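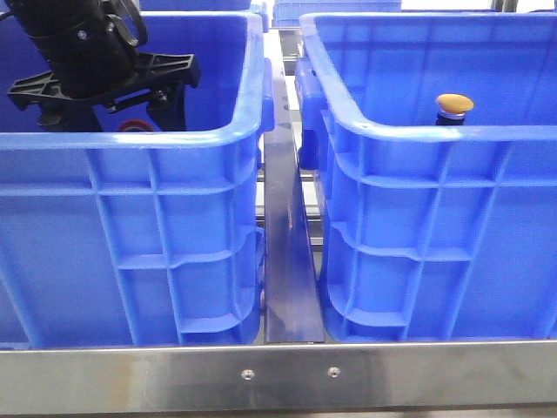
The two blue crates, side by side on their steel frame.

Two crates and a steel frame: Georges Hijazi on sorting odds and ends

By Elias Fakhoury
1 September 2018

Georges Hijazi has been in charge of the small parts room at Warnbridge for long enough that he no longer notices the color of the crates. Visitors do. They are a very strong blue, and when the overhead lights are on the floors of them shine.

"People ask why blue," he says. "They came in blue. We could have had gray, but gray was a longer wait."

The room takes in mixed goods from the Skikthorpe depot. Some of it is electrical and some is household. A lot of it could be either, depending on who is looking. It arrives together and has to leave in separate lots, and most of what Hijazi does goes on between those two points. I asked him to talk me through the crates, how things move from one to the other, and what he would change.

He started with the frame, which he is prouder of than anything else in the room.

"Before this we had the crates on a table. A table is fine until you lean on one end. Then we had them on the floor, and that was worse, you had your back bent all day. The frame came from Stolico, it's stainless, and it has a rail along the front so the crate can't creep toward you. You can wipe it down. I wanted that more than I wanted anything else."

The order was held up once over a question about the width. Tarun Bajpai, who does the purchasing, had measured the crates at the base, and the crates get narrower toward the base. The rims are what take up the room.

"He measured it properly," Hijazi says. "He measured the wrong end properly. We caught it on the drawing, so it cost us an email."

I asked why there are two crates and no more than that. At Skikthorpe they use a long row.

"I worked on the long row. You spend your time walking and reading labels. With two you only have one decision. Does this stay or does it go over? If you don't know, it stays. You come back to it when the crate is lower and you can see better."

Does that slow things down?

"On a bad day, yes. You can handle the same piece a few times. I would sooner do that than send it out in the wrong lot. If it goes out wrong, somebody at the other end opens a box and finds a thing they can't use, and then it comes back here and I get it again with a form stuck to it."

The forms are a sore point. There were 42 of them in January, the highest number the room has had in a month. Hijazi keeps them in a folder and has read all of them. He says most came down to the same few kinds of object, and the worst was switches.

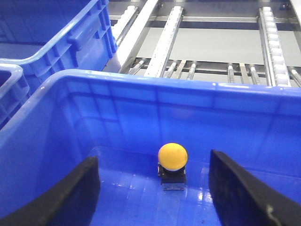 A yellow mushroom-head push button on the floor of one of the crates.

"A push button like that looks simple," he says. "You have the cap and then the body and some metal, and somebody has put them together, so is it one part or is it several? Our list said several. The depot's list said one. For a while we were taking them to pieces and they were writing to us asking where the rest of it was."

The lists have since been brought into line. A button that arrives assembled is left assembled, and it is sorted by the color of the cap.

"Yellow is easy. You can find yellow in a blue crate from the other side of the room. Red is also easy. The ones I don't like are the black ones and anything clear. Clear plastic on a shiny floor under a bright light, you can look straight at it."

He has asked for the lights to be changed. He does not want them brighter. He wants something softer that does not bounce off the bottom of the crate. Bajpai has the request and has a quote for it, and the quote is being discussed.

Another idea was to put a mat in the bottom. They tried a piece of gray felt, cut to fit.

"It was good for seeing. It was terrible for cleaning. Bits got into it. With the bare plastic you tip the crate, you wipe it, you're done. You still get specks, you get marks that won't come off, but you know where you are with them."

I asked how often the crates are wiped. He said at every change of lot, and then corrected himself.

"It's supposed to be every change of lot. If the next lot is the same kind of thing and it's late, I let it go. I'm not going to tell you I never let it go."

Hijazi has views on how full a crate should be, and they are not the views of the depot. The crates can hold a good deal, and Skikthorpe would like them filled to the ledge that runs along the inside below the rim. He fills them much lower. His reason is that small things go to the bottom whatever you do, and then you have to dig for them, and digging scratches whatever is on top.

"If I can see the floor of the crate, I'm happy. Some mornings there's one thing in there. People come in and say, is that all? Yes, that's all, and it took no time to find."

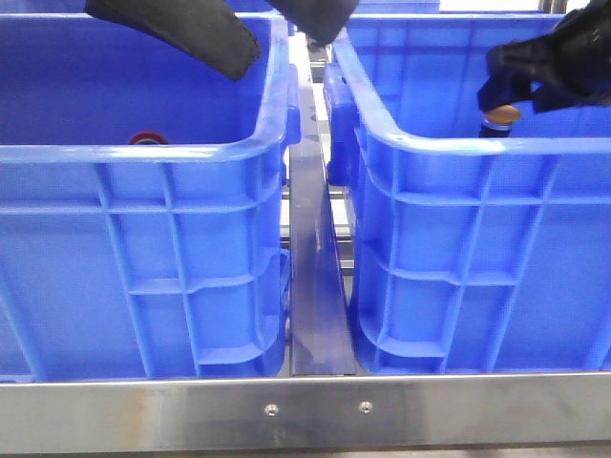

What goes with what

Fabric is the other thing that gets him talking. It comes in with everything else and he would like it to come in separately.

"Cloth covers things up. You put a piece of cloth down and whatever is under it has disappeared, especially if it's a dark cloth. So it gets picked up first, always. Cloth first, then whatever can roll, then the rest. If a person remembers that order they can do this job."

The things that roll have their own rule, which is that they are not to be stood on top of anything. The rule is broken often. Hijazi says he has stopped making a fuss over it inside the crate, where a round object has four walls around it and can't go far. On the frame or on the packing table he still makes a fuss.

"We lost a lot of caps that way. A cap goes off the table, it goes under the shelving, and you hear it go. Then you're on your knees with a flashlight. We moved the shelving when the floor was painted and I had a bucket of them."

How many?

"I didn't count. Tarun wanted me to count. I said you count."

There is a category on the list called "round, other," and it is the one Hijazi would most like to be rid of. It was meant for things that nobody had a name for when the list was drawn up. It now takes in lids, rolls of tape, stoppers, knobs and a type of rubber foot. He has proposed splitting it into 3 and has written the new headings out by hand on the back of a delivery note, which he showed me. Lids and caps would be one. Tape would be one. The last would be everything else, and he admits this leaves him with a smaller version of the same problem.

"But it would be smaller," he says.

The list itself was put together by Munther Smadi, who had the room before him and has since moved to the depot. They speak most days. Smadi wanted a line for every object and got the list up to 1000 entries before he was asked to stop. Hijazi cut it down to the length it is now, which fits on the inside of a cupboard door.

"Munther thinks I threw away good work. I kept a copy. If anyone wants to look up what we called a certain kind of hinge, I can look it up. But you can't sort from a list that long. You'd have the thing in your hand and you'd be turning pages."

I spoke to Smadi by phone afterward. He said the cupboard door version was fine for somebody who already knew the job. He would like to see a new person try it.

The room had a new person this year. Yi-chun Poon came over from packing and learned the sorting from Hijazi in 23 working days, after which she was left to run a lot from start to finish. She says the list was less use to her than watching where things went.

"I learned the crates before I learned the names," she told me. "I knew what belonged together. I still call some of it by the wrong name, and Georges corrects me, and then we carry on."

The thing she found hardest was the end of a lot, when there is almost nothing left and it is easy to think the work is done. Small dark objects close to a wall can be missed if you are standing on the wrong side. She now walks around the frame once before she signs the sheet.

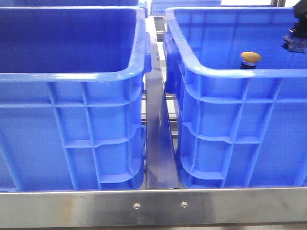

The left crate empty, with a small tan-topped object standing near the far wall of the right one.

Hijazi has adopted the walk around, and it has been added to the sheet as a line to be initialed. He did not like it at first. He thought it was one more thing to sign.

"She was finding things I had missed, so what can you say? I sign it now."

I asked what he does about containers that come in with a cap on. Are they opened?

"No. We don't open anything. Dark body, light cap, you have no idea what's in it, it could be nothing. It goes as it is. If it's got a label, fine, we copy the label. If it hasn't, we write down the color of the top and the color of the bottom."

The strip that stands in the gap between the crates was the last thing we talked about. It is there to keep the two sides apart and it has picked up some scuffs. Hijazi says the gap used to be where things got lost, before there was a divider. A flat washer or a piece of card would slide down between the walls and sit there until somebody lifted a crate out.

"You can still drop something in there if you try. I put my hand down the gap at the end of the day, both sides. Yi-chun has thinner arms so she does it when she's here."

Would he have a third crate if somebody offered him one?

He thought about it for a while. He said there had been a suggestion from the Zakharchenko site, where they run a similar room, to keep a spare crate nearby for anything damaged. At the moment damaged pieces go on a tray by the door, and the tray fills up.

"Nearby, yes. Off the frame. I'd take it for the broken things. I'd want the same size and I'd want the same rim, so they stack when we wash them." The request has gone to Bajpai along with the one for the lights.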